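Illix Returns and Repacking – staff and management meeting
Minutes, May 2025

Present: Toàn Lục (chair), Phúc Phí, Định Huỳnh, Belmiro Valente
Apologies: Tín Đào

1. Minutes of the last meeting
Agreed, with one correction. The Danari contract is for 300 cartons a day, not 263.

2. Two-arm bench
Phúc reported that the bench is now on its second set of trials. It handles drawer units and small mixed goods. Larger furniture from Thibodeau stays with the hand packers for now.
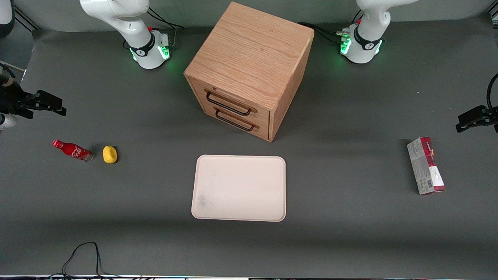

Định asked who is expected to stay with the bench during a run. Toàn said one trained person per shift, and that this person should not be given other packing targets at the same time. Belmiro said this had not been the case on lates and asked for it to be put in writing. Agreed.

There was some discussion about stops. Packers are unsure whether they may press a stop button without asking first. Phúc confirmed that anyone may, at any time – a stop will not be counted against the shift.

3. Jobs and hours
Toàn repeated that no posts will go before December. There are 39 people on repacking and all have been offered the bench training. Định said several older staff took the offer to mean their present job was ending. Toàn will speak to both shifts.

Belmiro raised pay. Bench minders are on the packer rate although they now write fault reports. Not settled. Carried forward.

4. Training
Orau can run two more sessions. Tín to send round the sign-up sheet.

5. Any other business
The lockers by bay four still need keys.

Actions
Toàn – written note on staffing the bench; talk to shifts
Phúc – stop button notice
Tín – sign-up sheet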